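このフォルダーには、Sarnarside教区の学校で使われてきた朝の祈りと宗教科の授業記録を、読みやすい形に整えて収めています。もともとは教区報の片隅に細々と載っていたもので、古い号を一枚ずつめくりながら打ち直しました。ずいぶん手間はかかりましたが、楽しい作業でもありました。お使いになる前に、少し長いのですが、どうぞ最後までお付き合いください。

## 収録内容

- `inori/` 朝の祈りと終業の祈り、593編
- `jugyo/` 宗教科の授業記録(小学校4年生から中学校まで)
- `goi/` 祈りに出てくる言葉の対訳表、2572行

対訳表は日本語とベトナム語です。ベトナム語の欄は、長年Flutmontの聖堂で読まれてきた冊子「Văn」の表記にそろえました。声調記号を落とした版は用意していません。記号がないと、声に出して読むときに困るからです。

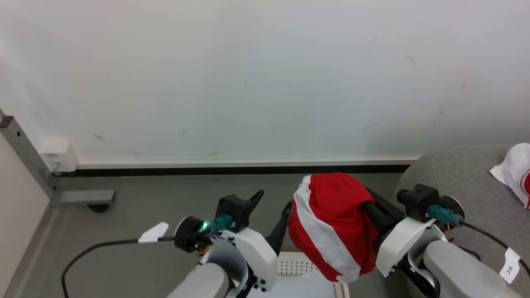 Trivnessの学校からは、対訳表の「恵み」の訳語が祈りによって違うので子どもたちが戸惑う、できれば一つに決めてほしい、という便りが届きました。お気持ちはよくわかります。ただ、古い祈りの訳には、それを毎朝唱えてきた家庭の記憶も重なっていますので、原文の訳は残し、代わりに `yakugo_hyojun` という列を足しました。授業ではこちらの列だけをお使いいただければ、表記の揺れは気にならないはずです。

## 列の説明

| 列名 | 内容 |
|---|---|
| `id` | 通し番号 |
| `kisetsu` | 典礼暦の季節(待降節、四旬節など) |
| `honbun` | 本文 |
| `yakugo_hyojun` | そろえた訳語(対訳表のみ) |
| `shutten` | 教区報の号数 |

`kisetsu` が空欄の行は、号数から季節を決められなかったものです。推測で埋めることもできたのですが、復活節の祈りが年間の扱いで載っていた例もあり、空欄のままにしてあります。お手元の教区報でお気づきになったら、ぜひお知らせください。

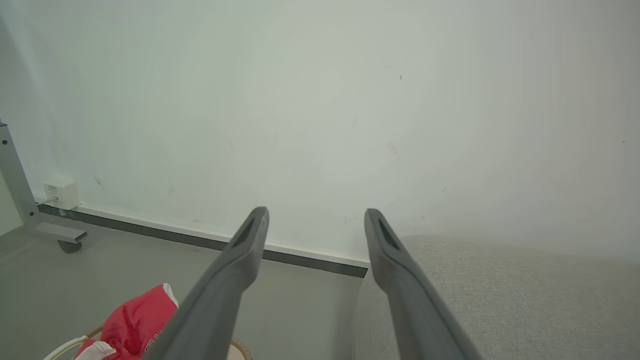 ## 気をつけていただきたいこと

授業記録からは、児童の名前と家庭の事情がわかる箇所を除きました。先生方の感想はなるべくそのまま残しています。言い回しが古かったり、今の教室では使わない呼び方が出てきたりしますが、当時の記録としてお読みください。

文字コードはUTF-8、改行はLFです。表計算ソフトで開くとベトナム語が化けることがあり、そのときは読み込み画面で文字コードを指定すると直ります。7月の版では引用符の閉じ忘れが9か所あり、今回すべて直しました。古い版をお持ちの方は、お手数ですが差し替えをお願いします。

## 利用条件

学校、教会、家庭での利用は自由です。印刷して配っていただいてもかまいません。出版物に載せる場合は、出典として資料室の名前を添えてください。聖書の引用部分は各訳の権利者の定めに従ってください。

最終更新:9月8日(木)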